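Homemade hand-held gripper bunches up knit fabric
posted by flirberg_garage, Sat 2 May

I'm building a hand-held gripper at our shared workshop, black fingers with brass rings in the holes. It pinches knits fine, but I only want one layer and I get a wad.
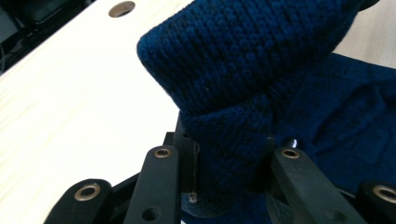
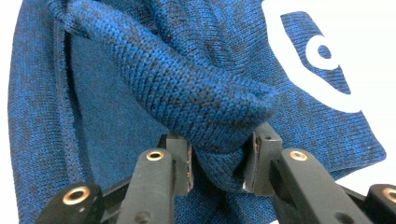

Knit between the fingers, both times more of it than I ordered.

Do I need softer pads or less squeeze?

Skorum
Less squeeze. Also come in shallower - if the tips go deep into a fold, you're picking up the whole fold. I ruined 11 sets of pads before I tried that on mine.

edia_327
have you tried ironing

mohammadi_bench
Skorum is right about depth. I'd add thin rubber on one pad only and leave the other one slick, so the back layer has a chance to slide out. Worked on my build in February, on T-shirts. Sweaters still win.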